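Varkden handheld demo kit: pre-session check
Site: Prakik flat, living room. May 13, 2024

Gripper fingers open and close fully: OK. The left squeaks, as it did in April.
Marker cubes tight, faces clean: OK after a wipe. Jam, I think.
Indicator light on: OK
Cable clear of wrists and feet: PASS, grudgingly. Tape it down next time.
Spare cases off the walkway: FAIL. See April. See also my shin.
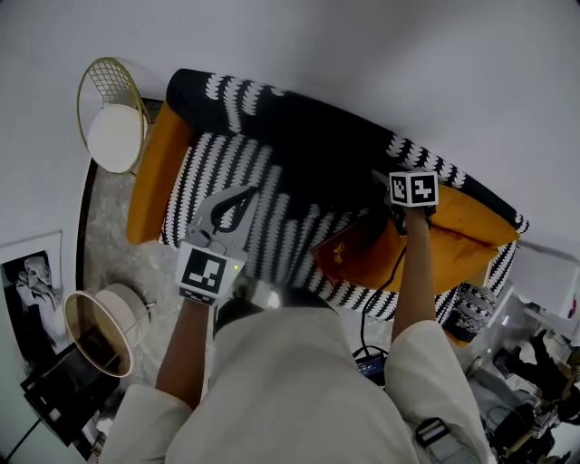

Task area: sofa

Book on the seat, both grippers within reach: OK
Sleeves pushed up before recording: OK
Rest break after 3 runs: skipped, then taken with much sighing.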